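Chapter 9
Learning to Grip: The Class Project

Aims of the chapter

By the end of this chapter, students should be able to describe what a two-fingered gripper has to do in order to lift an ordinary household object, plan and carry out a set of hand-guided trials, keep a trial book that another group could follow, and discuss why some objects are harder to pick up than others.

Before you begin

Chapters 7 and 8 dealt with arms that repeat a fixed movement. Such an arm does well when each part arrives in the same place and lies the same way round. A home is a different matter. Boxes are put down at an angle, cloths are dropped in a heap, and a jug may stand in front of the thing that is wanted. The project in this chapter asks students to work in conditions of that kind.

The project was first run at Pladesden as part of the second-year course in practical robotics, under the direction of Brijesh Tomar, and has since been taken up by the Londen schools robotics club. It is set out here in the form used by the course. Schools entering the Sturkel Cup should note that the competition rules differ on the size of the working area, and should read them together with Section 9.4.

The task

Each group works with hand-held grippers. The student holds the gripper and closes its fingers on the object, and a camera on the tool records what takes place. No motor drives the arm at this stage, as the arm is the student's own. The recordings are later used in Chapter 10, where groups compare the paths taken by different hands towards the same object.

Work is done at a table covered with a cloth. The cloth should be left as it falls and should not be smoothed between trials. Groups choose their own objects from the stock cupboard or bring them from home, subject to the safety notes in Section 9.2. A good set will include cartons of more than one size, something soft, and something clear. Glass may be present on the table but is not to be lifted in the first round.

Each student completes 18 trials. A trial begins when the fingers are open and ends when the object has been set down or dropped. Dropped objects count as trials and must be entered in the book. Students are often tempted to leave them out — the entries are among the most useful a group will have when it comes to write its report.

Working together

Groups of two are preferred. One student handles the gripper and the other keeps the book, and they change places at the halfway point. Where two grippers are in use at one table, the group should agree beforehand which of them will reach first. The teacher may wish to spend the first lesson on this alone.

Words used in this chapter

Approach: the movement of the open gripper towards an object.
Grasp: the closing of the fingers on an object, whether or not it is then lifted.
Linkage: the jointed parts that carry the fingers and allow them to open and close.
Shukla mark: the point on an object, chosen before the trial, at which the group intends the fingers to meet. The name is used in this course only.

Questions for discussion

Consider a small carton lying at an angle between the open fingers of a gripper. Should the student turn the wrist, or push the carton straight before closing? What would be lost by each choice?

A second object lies partly hidden behind one of the fingers. How should this be recorded in the trial book?

Which would you expect to be easier to grasp, a stiff box on its side or a crumpled cloth of the same width? Write down your answer now and return to it at the end of Section 9.3.
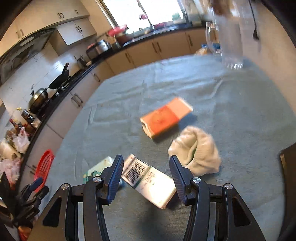 101

Fig. 9.1 A trial on the cloth-covered table in a kitchen. The fingers are open, with the white carton lying between them.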